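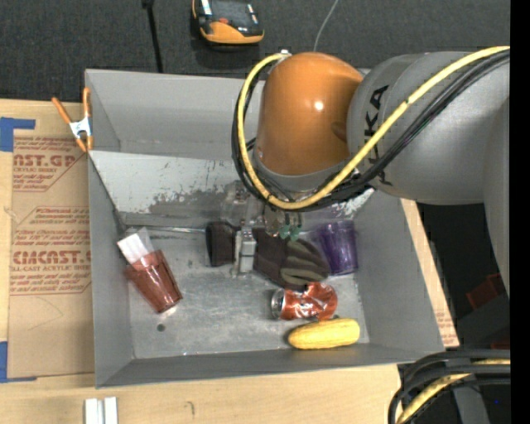 Corn, cups and a crushed can: the arm reaches into the practice bin at Flastach's workshop in Kemside.

The first thing I learned about teaching a robot is that my wrists are bossy. I'd been holding the controller for maybe a minute, steering the arm toward a soda can, when it swung left and bumped the side of the bin. Apparently I turn my hand whenever I'm concentrating. The arm had copied me perfectly.

I'd come to Flastach in October to see how people show a robot a job by doing it themselves. Nothing gets typed in. You stand at the bench, you move your hand, the arm moves with it, and every motion gets saved along with what the cameras saw. Do it enough times and the software (theirs is called Judaritz) starts guessing what you'd do next. The job here is picking: reach into a big gray bin, grab one thing, lift it out, put it down. Toddlers are great at this. I was not!

The crew had 2,314 saved picks when I arrived, and I was allowed to try adding a few. They start beginners on the ear of corn, and I got it on my fourth go and may have yelled. Then came the cups. The one in the bin's left half was tipped over, and I squeezed from the wrong side and chased it along the wall until someone kindly told me to back off and come straight down. See-through plastic is a pain for the cameras too, I was told, so the cups get way more practice than the corn does.

Fabric is its own kind of trouble. There's a dark piece that looks a lot like a glove, and you can't really tell from above where to pinch it. My instructor just dipped the fingers in, nudged, and pinched a fold. I asked how she knew where to go and she shrugged and said she didn't, she felt around until it seemed right. That nudge is exactly the stuff they want recorded, by the way – the fumbling counts.

Of those 2,314 picks, 523 were tossed out before training. Some were drops. Others were people like me, pausing mid-air to think, and the arm will happily learn to pause too.

They do the work in sets of 30, then swap drivers, and by the end of my set my shoulder was killing me. The next batch of 300 is going to a partner lab, Ugwu, which wants to try the same job with a different arm.

My corn made the cut. Both of my cup picks were deleted before lunch.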